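Student Projects > Theory > Zoltasum

Zoltasum is a one-dimensional language with two instructions, push and swap, working on a circular tape. Sena Addo wrote the rules; I wrote the interpreter, then rewrote it after reading the rules.

A program halts when the tape returns to its starting state. Of 1,000 random programs, 200 halted. The rest may still be thinking – we stopped each at 2,411 steps.

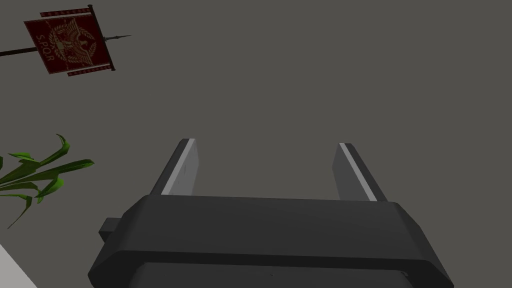 Swap is the instruction that does the work. It exchanges two neighboring cells and touches nothing else. Push is duller and took longer to debug. We have no proof of Turing completeness, though Sena has a page of arrows.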